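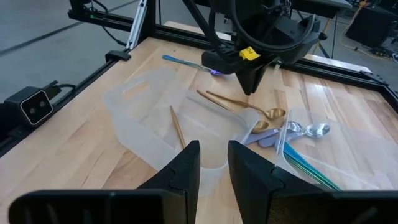 I have spent a good part of this year helping Jummai Ibrahim choose fingers for a pair of arms, and I have come out of it with an opinion which I should like to set down while I am still cross enough to defend it. It is that we compare grippers on the wrong things. Every sheet that lands on my desk, from Kerr or Hokholm or whoever it may be, leads with payload and closing force, as though we all meant to spend our days lifting bricks. The things that sort a good pair of fingers from a poor one are much humbler. Give me a spoon with a long thin handle, lying flat on a glossy wooden top, and then give me the same spoon lying across a clear plastic bag that creases and throws the light back in your face. I would learn more from that than from any chart, and I'd put in a chopstick as well, out of spite.

Jummai was kinder about the sheets than I was. She pointed out, quite fairly, that a firm has to print something, and that force is easy to measure and hard to argue with. I do see that. But a number that is easy to measure has a way of becoming the number people buy on, and I have watched sensible people (I was one of them, with the Bulholm pair, and I still wince) pay for strength they never used and then find that the tips could not get under the edge of anything thinner than a pencil.

What I should like instead is a dull, honest afternoon with ordinary household things. Dénes Kun has been saying this for years, usually at length, and I am sorry to say I used to look at my watch. His rule is that a trial ought to begin with whatever is in the kitchen drawer, put down carelessly by somebody who doesn't know how the arm works, and that you mustn't tidy it up when the first grasp fails. I would add a few rules of my own. Use the same camera mounting for every finger you try, or you will end up comparing cameras. Keep the same person at the controls for all of them, and let that person have a proper practice first, with a cup of tea in the middle.

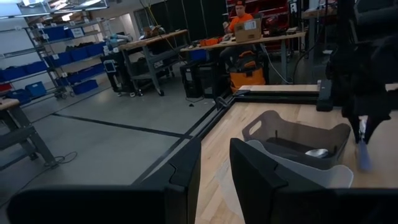

The other half of my complaint has to do with the view from the wrist, which gets far less thought than it deserves. A broad finger may hold beautifully and still be a nuisance, for the simple reason that it stands in front of the very thing you want to look at. You reach for a plastic basket, and half of it has gone behind your own fingertip. Natalia Solís, who drives these arms far better than I do, would sooner have a weaker finger she can see round than a strong one she can't, and after 24 tries with the Tendora set I had come over to her side entirely.

Rory Rutherford thinks I am being unfair, and he has written to tell me so, twice. His view is that a second arm can always look from another angle, and that software will fill in what the wrist camera misses. Perhaps it will. I only say that it is a roundabout way of mending something you could have put right with a narrower finger – and that the second arm generally has a job of its own to be getting on with.

So if you are about to buy, by all means read the sheet, but borrow the thing first if they will let you. Put a spoon down crooked. Put a bag under it. If the seller would like to straighten the spoon for you, thank them nicely and put it back as it was.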